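第3章 小零件的分格收纳

3.1 本章适用的范围

本章说明怎样用带翻盖的分格收纳盒来整理螺母、垫圈、短螺丝和其他小的紧固件。它是写给 Varker 工作间的新成员看的,在家里自己整理工具的人也可以照着做。大件的工具、电线和液体不在本章里,请看第4章和第5章。

本章的初稿由 Girish Sengar 写成,Manju Joshi 补充了关于标签的一节。中文版由我(Hiu-tung Hsu)翻译和修改。中文不是我的第一语言,如果有句子读起来不顺,请写在工作间的意见本上,我会在下一版里改。

3.2 开始以前要准备的东西

请先把下面的东西放在手边:

带翻盖和卡扣的分格收纳盒,一个或者几个
一块干的软布
一把小毛刷
一个浅的托盘或者碟子,用来临时放零件
空白标签和油性笔
一把卡尺(没有卡尺的时候,可以用已经知道尺寸的螺栓来比)

收纳盒最好选透明或者半透明的,这样盖子关着也能看到里面是什么。完全不透明的盒子也能用,不过标签就必须贴得更认真。

注意:小零件有被误吞的危险。有小孩子或者宠物的地方,请不要把零件散放在桌面上,离开的时候要盖好盒子。

3.3 准备桌面

1. 选一张平的桌子,颜色浅一点比较好。在浅色的桌面上,金属零件容易看见,掉了也好找。
2. 把桌上和这次工作没有关系的东西拿走。
3. 用软布把桌面擦干净。如果桌面有一点湿,请等到完全干了再放零件。
4. 把灯调到从侧面照过来的位置。光从侧面来,螺母里面的螺纹会比较清楚,螺纹坏了也容易发现。
5. 零件不要放在离桌边很近的地方。圆的垫圈立起来会滚,六角的螺母不太会滚,但是袖子一碰也会掉下去。

3.4 打开收纳盒

1. 把盒子平放在桌上,有卡扣的一面朝向容易用手的方向。
2. 用拇指从卡扣的下边往外扳。听到很轻的一声,就是已经松开了。
3. 其他的卡扣也同样松开。所有的卡扣都松开以后才可以掀盖子。
4. 一只手按住盒身,另一只手慢慢掀开盖子。
5. 让盖子一直翻到底,平放在桌面上。盖子旁边要留出和盒子差不多大的空位。

小心:不要只松开一个卡扣就用力拉盖子。塑料的卡扣在冷的房间里比较脆,容易断。我们在十月坏了两个盒子,都是这个原因。

小心:盖子没有翻到底的时候,不要把手放在盒子里工作。盖子可能倒回来,零件会从格子里跳出去。

3.5 决定格子的用法

在放第一个零件以前,先想好每个格子放什么。这一步看起来慢,但是后来会节省很多时间。我们建议的规则是这样:

螺母和垫圈放在小的方格里。
短螺丝放在长方形的格子里,头都朝一个方向。
同一个尺寸的螺母和垫圈放在相邻的格子里。
尺寸从左到右变大。
最右边靠里的一个格子留空,给暂时不知道尺寸的零件用。

如果盒子的隔板可以拔出来,请在空盒的时候调整。盒子里已经有零件的时候移动隔板,小的垫圈会从隔板下面滑到旁边的格子。如果隔板是固定的,就不要试着去掰它。

公制和英制的零件请分成两个盒子。两种螺母看上去有时候很像,放在一起以后再分开非常麻烦。Harsh Chauhan 在整理 Costello 旧柜子的时候,把两种都倒进了一个盒子,后来用了一个下午来分。那个柜子里最早的标签写的是 1997 年,很多纸已经看不清楚了,所以他也没有别的办法。

3.6 把零件放进格子

1. 从旧的袋子或者罐子里取出一小部分零件,倒在托盘上。一次不要倒太多。
2. 用毛刷刷掉灰和金属屑。有油的零件用布擦一下。
3. 把同样大小的螺母放在一起比较。外面的六角一样大,不表示里面的孔也一样大,两个都要看。
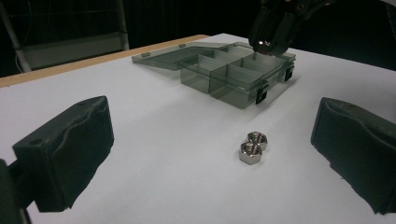 4. 不确定的时候,拿一个已知尺寸的螺栓,用手指轻轻拧进去。应该可以顺利地转两圈以上。如果转半圈就紧了,请停下来,不要用扳手。
5. 确认了尺寸以后,把螺母放进它的格子。请放进去,不要从高处扔进去。扔的时候它会弹到别的格子里。
6. 螺纹有缺口、生锈很重或者六角已经磨圆的螺母,不要收回盒子,放到废金属的桶里。
7. 一种尺寸做完,再做下一种。

说明:格子不要装到满。零件的高度到格子的四分之三就可以了,再高的话盖子关上时会压到,或者在搬动时越过隔板。多出来的零件放在有标签的密封袋里,和盒子放在同一个抽屉。

说明:手指比较粗,或者格子很小的时候,可以用镊子夹住零件的两个平面。夹住角的话容易滑掉。

3.7 标签

标签贴在两个地方:盖子的外面和盒子的一个侧面。盒子叠起来以后盖子看不见,只能看侧面。

盖子上的标签按照格子的位置来写,打开盖子以前就能知道要找哪一格。侧面的标签只写种类和尺寸的范围,例如“螺母,公制,M3 到 M8”。

Manju Joshi 的建议:

1. 贴以前,用干布把塑料表面擦干净。有手上的油,标签过几个星期就会翘起来。
2. 先写字,再贴。贴好以后在软的塑料盖上写字会歪。
3. 字写得大一点,一个标签不超过两行。
4. 换了格子的内容,同一天就换标签。不要在旧字上面画线再写新的字。
5. 标签不要盖住卡扣和铰链。

工作间里的盒子还有一个编号,写在右下角。小紧固件的盒子从 19 号开始,登记在 Clistix 的表里。如果您在家里使用,不需要编号。

3.8 关上盒子和搬动

1. 看一下桌面和托盘,确认没有剩下的零件。
2. 看一下隔板的上边有没有夹着垫圈。薄的垫圈会站在隔板上,很不容易发现。
3. 把盖子慢慢翻回来。如果感觉有东西顶着,请再打开检查,不要往下压。
4. 把卡扣一个一个扣好。每一个都要听到声音。
5. 用手指轻轻提一下盖子的边。盖子不动,就是关好了。
6. 搬动的时候两只手托住盒底,保持水平。不要抓着卡扣提起盒子。

小心:装满金属零件的盒子比看上去重得多。叠放请不要超过四层,重的放在下面。

在工作间里,这些盒子放在 83 号抽屉。盒子竖着放会让零件混在一起,所以即使抽屉里只剩下窄的位置,也请平放。

3.9 常见的问题和处理

盖子关不平
多数是某个格子装得太满,或者有零件压在铰链旁边。打开盖子,先看铰链的一边。

卡扣变松
用布擦一下卡扣里面的槽,有时候只是灰。擦了还是松,就用一条宽的橡皮筋绕住盒子,并且告诉 Sarla Rastogi,她管理备用的盒子。

零件跑到了旁边的格子
检查隔板有没有插到底。如果隔板和盒底之间有缝,那一格请放大一点的零件,不要放薄垫圈。

盒子里出现潮气
把零件全部拿出来,分开晾干,盒子也打开晾干。以后在盒子里放一小包干燥剂。已经有锈点的零件不要和好的放在一起。

找不到合适的空格
先看有没有很久不用的尺寸,可以移到密封袋里。还是不够,就用新的盒子,不要把两种尺寸放在一个格子里,“暂时”放一下也不要。

塑料变得不透明
表面的细划痕是正常的,不影响使用。请不要用酒精或者丙酮擦,有的塑料会裂开。用温水加一点洗碗液就可以,洗完要干透。

3.10 定期检查

我们每三个月检查一次。检查的时候不用把零件全部倒出来,打开盖子看一遍就可以了:格子里的东西和标签是不是一样,有没有生锈,卡扣能不能扣紧,留空的那一格是不是已经堆了很多不知道尺寸的零件。如果堆了很多,请当天就按照 3.6 的步骤分好。

借给 Stultis 的盒子还回来以后也要做同样的检查,然后再放进抽屉。

本章最后修改:2025年12月6日,星期六

下一章:第4章 手动工具的挂放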